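Gripper notebook, 18 Oct 2025
Two-finger pair on both arms, soft goods and sports kit 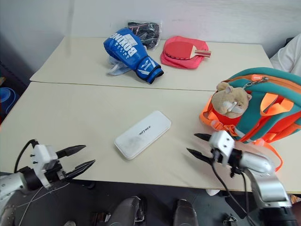 Both grippers open over the front table. White box in the middle, backpack on the right, glove and paddle along the back.

Carrying on from the September entries. The Mulluvon three-finger hands are off and back in their case, and the black two-finger pair is on both wrists. Same arm controller as before, same gains, nothing else touched. I wanted a like-for-like run on the sports items before we decide what goes to Bulport.

Zeroing: left closed clean first time. Right stopped short with a small gap at the tips, so I re-homed it twice and it came good. Offset saved in the right-hand config only. Don't copy that file across to the left.

White box. 10 tries each side, gripping across the short way. Left dropped none, right dropped one, on the lift. The fingers are narrow at the ends and the box turns if the grip is off centre. Closing at 100 mm/s is fine. At 200 the first finger to touch pushes the box along before the second one arrives, and then the wrist camera estimate is stale. Leave it at 100.

Paddle. Good by the handle, poor by the rubber. With the paddle lying on the pink case there is some give underneath, so the fingers can get down either side of the handle without scraping the table. Flat on the table top is much harder and I gave up after 5 goes. The Mulluvon hand managed this better in September, though it was slower.

Boxing glove. Pinching the cuff works. Going for the padded part doesn't, the pointed tips slide off as it squashes. Need to try the rubber sleeves Handon sent, if they fit these fingers. The pale blue strap next to it caught on the left gripper once and dragged the glove with it. Put a check in for that.

Backpack. Right arm only. The plush hamster on its clip is the easiest thing on the whole table to pick and the planner kept choosing it over the bag, so I masked it out by hand. After that it went for the piping, closed on it and let go when the bag shifted. A proper strap grasp needs the arm to come in lower than the present limit allows. Not changed today.

Cables. The loop over the left mount needs watching when the wrist rolls outward past the halfway point. Right side hangs down and rubs on the table edge at full reach. Clip both before any long run.

Current draw on the right gripper was over 5 per cent higher than the left on the same box. Could be the homing problem, could be the gripper. Swap them side to side and repeat.

Still to do: sleeves, swap test, clear bag at the back (not tried), then the same list with the Takeda controller.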